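Subject: Re: Coated wire trays, rust at the cut ends
List: Dunmore Household Storage and Fittings list
Date: 30th September
In reply to: message 44 in this thread

On the question raised by the Havstead subscriber:

> We have the black coated wire trays throughout the utility room, on
> brackets. Several have started to mark the shelf under them with
> small brown spots, always near a corner. The coating on the long
> rods looks sound. Is it worth recoating them, or should we write
> them off and buy the next size up? The existing ones are a poor fit
> for the brackets in any case. Also, does anyone know if the Detero
> trays and the Prutach ones are interchangeable? The catalogue gives
> the same outside length for both.

Taking the rust first. Spots near a corner with sound coating elsewhere nearly always come from a cut end. The rods are welded up, trimmed and then dipped or powder coated. The coating pulls back from a sharp edge as it cures and leaves a thin place exactly where the wire was cut. Water gets in there, the steel rusts under the coating, and the stain comes out at the end of the rod. The floor rods are rarely affected along their length unless something has been dragged across them.

To check a tray, take it off its brackets, dry it and put it on a plain white surface in good light. A dark shelf hides the stain and a patterned worktop hides the shape. Look along each rod from one end. A lifted coating shows up as a slight thickening before it splits. Then turn the tray over and do the same from underneath, paying attention to the welds where the floor rods meet the rim.

Next press down on opposite corners in turn. If the tray rocks, it is twisted, and no amount of coating will make it sit properly. A twist under 2 mm can be taken out by hand over the edge of a bench with a cloth under it. I would not try to correct more than that. The welds are small and tend to let go before the rim bends. 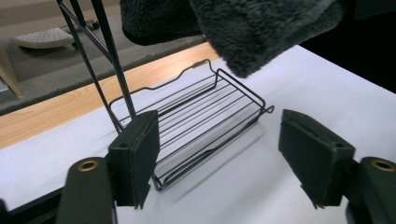

Page last changed: 30th September, archive copy, plain text version

The shallow pattern with a low wire rim is the one I have been working from. There are two places on it that deserve more attention than the rest. One is the curved loop at the far end, which stands slightly higher than the remainder of the rim. The other is the small hooked end that sticks out at the side near the corner. Any projecting hook will catch on sleeves, towels and the tray next to it, and each knock takes a little off the coating. If your brown spots line up with the hooks, you have your answer.

Recoating is worth doing if the rust is confined to the ends. Rub the end back to clean metal with fine paper, wipe with spirit, let it dry, and apply two thin coats of metal primer followed by the black. Leave it overnight between coats. Do not use the thick rubber dip sold for tool handles. It looks tidy for a few months, but it holds water against the wire once it has split, and it makes a hook too fat to go back into its slot.

If rust has got under the coating along a floor rod, scrap the tray. You would have to strip the whole floor, and the paint will cost more than a replacement.

On interchangeability: the same outside length does not help you. What matters is the distance between the points where the tray bears on the brackets, and neither catalogue gives it. I measured one of each in January. The Prutach tray bore at 11 mm further in than the Detero one, so it would go on to Detero brackets but sat with its back edge unsupported. It tipped when loaded at the rear. I would keep each make on its own brackets.

For anyone measuring, use the inside faces of the rim rods and state that you have done so. Half the disagreement earlier in this thread came from people quoting outside sizes against inside ones. Rod thickness should be taken on bare wire if you can find any, otherwise over the coating and marked as such.

Going up a size will not cure the marking. A larger tray has more cut ends. It will also sag more for the same rod thickness, and small bottles lean on a sagging floor. If the shelf itself needs protecting, put a strip of plain vinyl under the corners and lift it to dry when you clean.

One correction to my earlier post, number 123 in the old archive. I gave the primer drying time as one hour. The tin says four, and in an unheated utility room I would allow longer.

I have no figures for the stainless version. If the Havstead subscriber can post the bracket spacing, inside face to inside face, I can compare it with my Detero measurement.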